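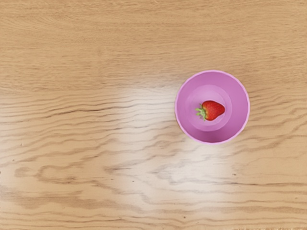 Robot trials on the prep line: your questions

Last updated 9/16/23. Put together by Femke Claeys, shift planning, from the slips in the box by the canteen door and whatever got shouted at me in the corridor. Will add more when I get a minute.

THE BASICS

What is being brought in?

Picking arms for the fruit side of the dessert line. One arm per station, two-fingered gripper, camera. The supplier is Starkero. The software that plans the moves is called Thaler, so if you hear someone say "Thaler's stopped", that's the software, not a person.

Which jobs will it do?

Fruit out of bowl, fruit into pot. One berry at a time. That's it for the first stage. No peeling, no slicing, no cream, no lids.

Which jobs will it not do?

Everything else. Sorting, hulling, washing, checking for soft ones, allergen changeovers, cleaning down, labels, talking to drivers.

When does it start?

Simulation work is going on now. First real arm goes on station 3 once the simulated runs are good enough and the safety check is signed. I don't have a date. When I have a date it goes on the board the same day.

What do you mean, simulation?

They build the table, bowl and fruit on a computer and let a computer version of the arm practise. No real fruit wasted, no real fingers near it. We get sent pictures of the runs, they're up on the screen in the training room if you want a look. Come in on your break or ask your lead for ten minutes.

Why a strawberry?

Our worst item for bruising, and the one most of you complained about in the spring survey. Fiddly, slippery, hundreds of them. If the arm can't do strawberries there's not much point in buying it for us.

Isn't one berry in a bowl a bit easy?

Yes. It's where you start. One berry, then a few, then a heap. A heap is a lot harder, they roll and hide each other. Anyone who has done a Monday-morning heap knows. (Sorry, any-morning heap.) 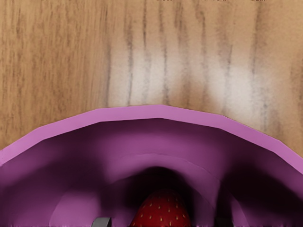 Getting down into the bowl is the bit they're spending time on. The fingers have to go in either side of the fruit, clear the wall, close enough to hold and not enough to squash. A person does it by feel. The arm has to be told, or has to learn it from lots of goes. Starkero wants 400 practice runs looked over for each kind of bowl before we discuss a real one, and three of our own people are helping to judge them.

Who are those three people?

Volunteers from the line, picked from the names put forward in September. Paid at trainer rate for the hours. They watch runs and mark them: would you have passed that, yes or no, and why. Your opinion counts here because the engineers have never packed a dessert pot in their lives. They said so themselves.

Can it tell a bad berry from a good one?

No. Not in this stage. Sorting stays with people and happens before the fruit gets to the arm. If a mouldy one gets put in the bowl the arm will happily pack it. So sorting matters more than before, please tell your lead if you feel rushed on it.

JOBS AND HOURS

Will I lose my job?

No jobs are being cut in this stage. 27 people work across the stations affected and all 27 are in the plan for next year, by name. I have seen the plan. You can ask to see your own line in it.

And after this stage?

Don't know. I'm not going to write down a promise I can't keep. Any second stage has to be talked through with the staff reps before anything is ordered, that part is in writing and the reps have a copy.

Will my hours change?

Not because of the arm. Start and finish times stay the same. What will change is how long you stand at one station. At the moment some of you do a full shift on pot filling. Plan is to rotate so that no one does more than two hours of it in one go, arm or no arm.

Will my pay go down if I'm "only" watching a machine?

No. Base rate same. If you do the operator course you go up a grade, and you stay up even on days you're back on hand packing.

What about the speed bonus?

Good question, and it came up on a lot of slips. A bonus on pots per hour makes no sense at a station where a machine sets the pace. Stations with an arm will get a flat amount in its place, worked out from the average bonus over the last year. Hand stations carry on as now. If you think your figure is wrong, bring your payslips and we'll sit down with them.

Will we be compared with the robot?

No. There won't be a chart with you on one side and it on the other. Arm counts are kept separate. If a lead ever says "the robot managed it" to you, tell me.

Is the camera filming us?

It points down at the work area. Hands and sleeves could get in the picture if you reach over. Pictures are used for fixing bad picks and for nothing else, kept for a short time and then wiped. Not used for timekeeping, breaks, lateness or discipline. Same wording is in the agreement with the reps.

I'm agency. Does any of this apply to me?

Rotation, safety training and the camera rules, yes, all of it. Operator course, yes if you've been here over three months. The flat bonus is being sorted out with the agency, I'll update this answer.

TRAINING

Who gets trained?

Everyone on the dessert line gets the safety session. Short, on paid time, before any arm is switched on. The operator course is optional.

What's in the operator course?

Starting and stopping, clearing a jam, swapping the soft finger covers, what the lights mean, who to ring. Plus an afternoon at the practice table with the arm going slow. No maths, no programming.

My English isn't great / I don't like computers.

Fine. The course can be done in four languages and the screen is mostly pictures. Bring a colleague along if it helps. The test is done by showing, no writing.

I don't want to work next to it. Can I say no?

For the first stage, yes. Tell your lead, no reason needed, and you'll be rotated through the hand stations. Longer term we'd need to talk.

SAFETY AND CLEANING

What if it grabs my hand?

It's set to stop when it meets something it doesn't expect, and the grip is weak, it has to be for soft fruit. You still don't put your hand in the bowl while it's running. Press stop, wait for the steady light, then reach in. Everybody, every time, leads as well.

Where's the stop button?

Both sides of the station, at hip height, red. Anyone can press it for any reason. No one will ask you to explain a stop. I'd sooner have fifty stops over nothing.

Who cleans it?

The fingers come off and get washed with the small parts. The arm gets wiped down, with a cover on during hosing. Hygiene have written this up as card 555, copy on the wall by the sinks. Cleaning time is in the schedule as proper time, it doesn't come out of your break.

What happens when it drops one?

Same rule as you. Floor means bin. On the table means bin too, for now.

And when it breaks down?

We pack by hand. Every arm station keeps its stool, trays and gloves so you can step in. Numbers for that shift get adjusted, you won't be asked to catch up what the machine lost. First call goes to our own maintenance, second to Starkero.

OTHER THINGS ON THE SLIPS

Didn't they try this at Skikholm?

They did. The Skikholm site had an older arm from Fotuvico on apple halves. Two people from there came over and talked to us, and the main complaints were noise, no one asking the line first, and being left with all the boring bits. Hence the rotation and this page. The noise one we can't judge until a real arm is in, so readings will be taken in the first week.

Who decided this?

Site management, after the spring survey. The survey asked what hurts and what you'd be glad to hand over. Wrists and pot filling came top. Nobody wrote "please buy a robot", I know, several of you have pointed that out.

Will it help my wrists?

Should do, if the rotation is kept to. The nurse will ask the same questions as in the survey after three months and the results go on the board, good or bad.

Can we give it a name?

There is already a list on the fridge. Keep it clean please, we have visitors.

Can we eat the practise strawberries?

The ones on the computer, help yourself. Real ones from the practice table go in the food bin like any other handled fruit.

My question isn't here.

Slip in the box, or find me in the planning office between shifts. Door's usually open. If it's about your own pay or health don't put it on a slip, come and see me or go to your rep.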